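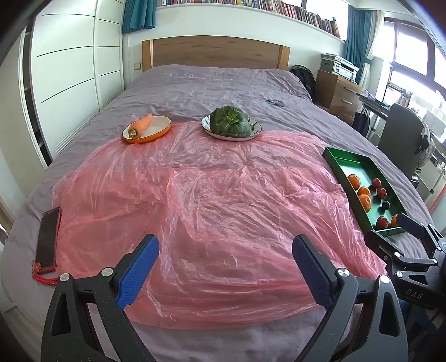
Is it all right to eat in bed? Of course it is, so long as you put something down first and you're the one washing the duvet cover.

I grew up in a house where food stayed at the table. My aunt Dagmar would let you have dry toast upstairs if you had a temperature, and even then she stood over you with a plate. So it took me until my first rented room in Tistorgate, where the bed took up nearly all the floor, to find out what a good big surface a bed is. I sorted my shopping on it. I peeled mandarins on it, read on it, and had most of my suppers there for 9 months — happily, too!

My friend Henrike thinks this is disgusting. She says a bed is for sleeping and that fruit belongs in the kitchen, and we've been having this row for six years now. But she'll sit on hers in the jeans she wore on the bus, and I'd much rather have a clean carrot on my covers than that.

I do have rules. A plastic sheet goes down before anything else, fruit stays on a tray, and soup is banned (I learned that one the hard way, in October, with a white duvet). Plums are allowed if you've got a bowl for the stones. Crisps I'm still undecided about.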